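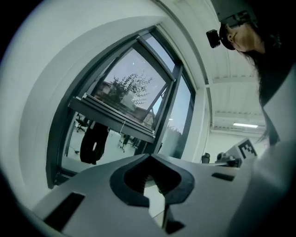

Top sash tilted open on a gray, overcast day, which is the kind of day you want for this job.

How to Clean a Tall Window with Dark Aluminum Frames

I put off washing the big window in my workroom for most of the spring, and I'm a little ashamed to say how long "most of the spring" was. It's a lovely window, with tall panes, a good leafy tree outside and a bit of the neighbor's reddish-brown roof. But dark frames show every speck of dust, and once I noticed the dirt I couldn't stop noticing it! So one Monday I filled a bucket and got on with it, and I've done it the same way every time since.

What you'll need

A bucket of lukewarm water
A small squirt of dish soap (really small, a teaspoon is plenty)
2 microfiber cloths, one for washing and one for drying
A squeegee with a fresh rubber blade
An old, soft toothbrush
A vacuum with the narrow nozzle
A towel for the floor

I use a squeegee from Nomix that I've had for years, but any decent one will do. Please don't go spending a fortune.

Pick your moment

Wait for clouds if you possibly can. Sun on the glass dries the soapy water before you get to it, and then you're chasing streaks all afternoon and getting cross with everybody. I like to start at 9 in the morning, with the radio on and the coffee already finished.

Start with the frames

I know, I know, you want to get to the glass. Do the frames first anyway. Open the sash as far as its stay allows, and check that the catch is holding before you put your hands anywhere near it. Then run the vacuum nozzle along the rails and into the corners. The bottom rail of an opening sash is usually the worst of the lot, with its little ledges where dust and tiny dead flies settle in for the winter.

Go along the grooves with the toothbrush dipped in soapy water, then wipe everything down with a damp cloth. Skip the scouring pads and the gritty cream cleaners, which can leave dull scratches on a dark finish. While you're there, wipe the rubber seals too, and look for any that have cracked or pulled loose.

Now the glass

Wash one pane at a time, top to bottom, with a cloth that's wet but not dripping. Pull the squeegee across in one smooth stroke, wipe the blade, and start the next stroke so it overlaps the last one by an inch or so. Finish the edges with the dry cloth.

On the open sash, keep one hand on the frame to steady it and use much less water than you think you need, or it'll run down your sleeve. Only clean the outside of a pane if you can reach it with both feet flat on the floor. If you can't, call a window cleaner. Mine charged me 122 dollars for the whole house last July, and I thought it was money well spent.

Checking for streaks

Stand off to one side and look along the glass. Streaks hide when you look straight through at the trees, but they show up nicely against a reflection, and a big pane will often give you half the room back, office chair and all. Buff out whatever you find with the dry cloth, then leave the sash open for around 22 minutes so the seals can dry before you close it up again.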